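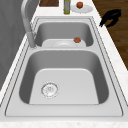 Double-basin sink with drain strainer in the larger basin, computer-rendered view.

Visit report: Pradthorpe Arena, open day, July

Pradthorpe Arena is the home court of the Galldale basketball club. It has 1,316 seats, of which 1,255 are sold on match days. The remainder are kept back for officials, club staff and wheelchair users' companions. The open day ran from 10 am and was split into a court tour, a session on player contracts and a look at the training rooms.

The court tour was led by Georges Ghanem, head of operations. The floor is maple, laid in panels over a sprung base, and is taken up when the hall is let for concerts. Lifting it takes a crew of eight one working shift. Relaying takes longer, as each joint is checked for level before the lines are signed off. The baskets are portable units with a counterweight at the rear. Ghanem had one lowered so that visitors could see the release mechanism in the ring, which gives way under a set load and returns to position.

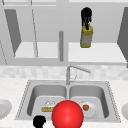
The scoreboard and shot clocks run from a single desk on the halfway line. A second desk is wired in parallel and is tested before each home game. The system was replaced last summer by Skidstead, who also maintain it.

The contracts session was given by Suha Zein, the club's finance manager. Most of the squad are on one-year deals that run from August to May. Housing is provided and is treated as part of the package. Import players are paid net of tax, so the cost to the club is higher than the figure in the contract. Three players have image rights clauses, all linked to the shirt sponsor, Feyisa. Bonuses are paid for play-off places and cup rounds, with nothing for individual points totals. Zein did not give salaries by name. 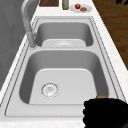

Training takes place in a smaller hall behind the east stand. It has one full court and two side baskets. The weights room is shared with the junior sides, who have it until 5 pm in term time. Shooting drills are logged by hand on a sheet by the door, and the totals are typed up at the end of the week.

Parking is behind the west stand and was full by mid-morning. The tour route has steps between the court and the training hall; the lift is reached through the main foyer.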